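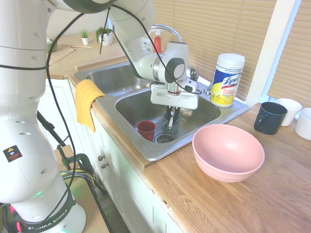 Pomham Rowing Club, House & Grounds board

Topic: Clubhouse sink and the cups left in it

mtran
Can we settle the dishes question before the November regatta? I opened up this morning and had to wash up before I could fill the kettle. The sign says wash your own. It has said that for years.

sheldon_c
Paper cups. A sleeve of 100 is cheap and we stop having this thread.

dszulc
We tried paper in the old building. The trash filled up by noon and somebody had to haul it down the hill. I'd keep the real cups and get fewer of them. There are 38 members on the list and 77 mugs in the cupboard, I counted when we did the shelves. People take a clean one every time.

mtran
Fewer is fine with me. Maybe one each with your name on the bottom.

sheldon_c
Then what do visiting crews drink out of?

dszulc
Keep 14 plain ones for visitors on the top shelf.

lupe_galindo
I don't agree with the name thing. My last club did it and the named mugs sat dirty for weeks, nobody else would touch them. A rota works better. Two people per session, posted by the door.

sheldon_c
I row at 5:30 and go straight to work. I'm not doing a rota.

lupe_galindo
Then wash your cup, Sheldon.

mtran
I'll box up the extras this week. If you have a favorite, take it home. Also the sponge needs replacing, does anyone have a key to the supply closet?

dszulc
I do. Will bring it tomorrow.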